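Mitik Entertainment Desk – Web Support
Ticket: Wrong clip under celebrity story, right clip under wrong celebrity story
Opened: Saturday, September 25, 2021
Priority: High (requested: "Extremely high")
Status: Resolved, with a grudge 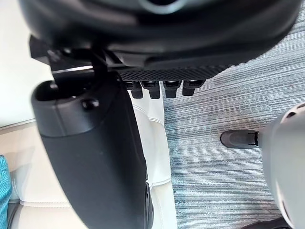
Attachment 1. Black gripper, four short fingertips in a row.

Reported by: Entertainment desk, weekend shift

We ran a piece this morning on the lead actress from Evangelista and the vacation video she put on her stories. Headline is fine. Text is fine. The clip under it is a football player's wife showing off a new kitchen. The kitchen story, meanwhile, has the actress on a boat. Readers have noticed. Readers of the kitchen story are not complaining, but the football player's wife's manager is, in capital letters.

I have tried refreshing. I have tried another browser. I have tried my phone. Please fix before the evening recap, when we put both stories on the front page.

Support, 9:40 a.m.

Thanks for the report. I can see it too. Both articles use the Idico embed block, which pulls a saved copy of the clip and drops it under the second paragraph. Can you tell me whether the two articles were made from scratch, or whether one was duplicated from the other?

Desk, 9:52 a.m.

From scratch. We would never duplicate an article.

Support, 10:05 a.m.

The Skukeo edit history shows the kitchen article began life as a copy of the boat article, which began life as a copy of a piece from March about a singer's divorce. I'm not judging. I only need to know, as a duplicated article keeps the old embed ID until somebody changes it.

Desk, 10:11 a.m.

The template was slow. Everyone duplicates.

Support, 10:30 a.m.

Understood. Notes so far, for whoever inherits this:

The embed IDs in both articles are different from each other and neither is left over from March. So duplication is a bad habit but not today's culprit. I owe the desk half an apology.

Checked the Idico dashboard. Both clips are in the library under the correct names. Playing them there gives the right clip both times.

Checked the live pages again. Still swapped.

Checked with the ad blocker off. Still swapped, and I now know a great deal about teeth whitening.

Desk, 10:48 a.m.

Any news? We've had to turn off comments on the boat story. Someone has posted a very long opinion about the backsplash and it's getting more likes than the article.

Support, 11:15 a.m.

Cleared the page cache for both articles. The boat article showed the correct clip for one load and then went back to the kitchen. That at least tells me something. The right clip is reachable, and something is putting the wrong one back.

Please don't re-save either article for the next while. Every save starts the process over and I lose my place.

Desk, 11:19 a.m.

I just re-saved both. Sorry. I fixed a comma.

Support, 11:20 a.m.

It's a better article for it. Starting over.

Support, 12:10 p.m.

Requests from the page to Idico all come back 200, so as far as the server is concerned everything is wonderful. There is no error to look up. The player asks for a clip and it gets a clip. It just isn't fussy about which.

The interesting part is the thumbnail. The still picture is right in both articles until you press play. So the still is fetched by clip name and the video is fetched by something else. I've asked Idico what the something else is.

Idico help desk, 12:25 p.m. (pasted from email)

"Hello and thank you for reaching out to Idico! Have you tried refreshing the page?"

Support, 12:26 p.m.

I have replied politely. I'm recording that here in case it's questioned later.

Desk, 1:02 p.m.

The actress has now shared a screenshot of our page on her own stories, with a laughing face and the words "my new kitchen." Traffic is excellent. Editor would like to know if we can fix it slowly.

Support, 1:08 p.m.

No.

Also, please don't write a story about her post using a duplicate of the boat article.

Desk, 1:09 p.m.

It's already up.

Support, 1:14 p.m.

I see it. It has the kitchen clip in it. In this one case that's arguably what you wanted, so I'll leave it alone for now.

Idico help desk, 1:50 p.m. (pasted from email)

"Thank you for the additional details. Saved story clips are stored in playlist slots. If a clip is removed from its slot and uploaded again, the video may be matched to the slot position and the thumbnail to the clip name. We recommend customers avoid removing clips from slots."

Support, 1:58 p.m.

Well, there we are. Did anyone on the desk remove a clip and upload it again this morning?

Desk, 2:06 p.m.

Possibly. The boat one had the sound out of step, so it was taken down and put back. Then the kitchen one was taken down by mistake and put back. This was before coffee.

Support, 2:31 p.m.

That does it. Two clips out, two clips back in the opposite order, and the slots swapped partners. Tested with a pair of dummy clips on the staging site and got the same result on the first try, which was the nicest thing to happen to me all day.

What I did:

1. Took both clips out of the Idico playlist.
2. Waited for the playlist to show empty. It says "Saving" for a long time. Let it.
3. Put the boat clip back first and the kitchen clip second, matching the order in which the articles were published.
4. In Skukeo, opened each article, deleted the embed block completely, and added a new one. Editing the old block does nothing useful.
5. Cleared the page cache, then the front page cache, which is a separate button in a separate menu for reasons lost to history.

Both articles now show the right clip on desktop and phone. The third article, about the screenshot, now shows the boat and makes no sense. Desk to decide.

Desk, 2:40 p.m.

Confirmed on my side. We've swapped a still of the screenshot into the third one. The manager has stopped using capital letters.

One more thing. The photo gallery on the red carpet piece from Thursday skips from picture 8 to picture 13. Related?

Support, 2:55 p.m.

Not related. The gallery hides any picture with a caption over 1,000 characters. I've looked at the ones in between and somebody has been pasting the entire article into the caption box. Shorten them and they'll come back. If it's still skipping after that, please open a separate ticket.

Desk, 3:03 p.m.

Shortened. They're back. The one of the green dress was in there, we'd been looking for that.

Support, 3:20 p.m.

Leaving these for the weekend shift, and please pin them somewhere other than the channel where everything gets pinned:

– If a clip has bad sound, upload the good version as a new clip with a new name. Leave the old one in its slot.
– If you have already taken one out, stop and open a ticket before taking out a second.
– After publishing any story with a video, press play. The thumbnail will lie to you.
– Duplicating articles is still discouraged. I've looked into why the template is slow and it's loading every Evangelista tag since the first season. Separate ticket opened for that, assigned to me, low priority.

Idico say a fix for the slot matching is "on the roadmap." No date given.

Desk, 3:26 p.m.

Can the template one be high priority?

Support, 3:27 p.m.

Medium. Closing this one.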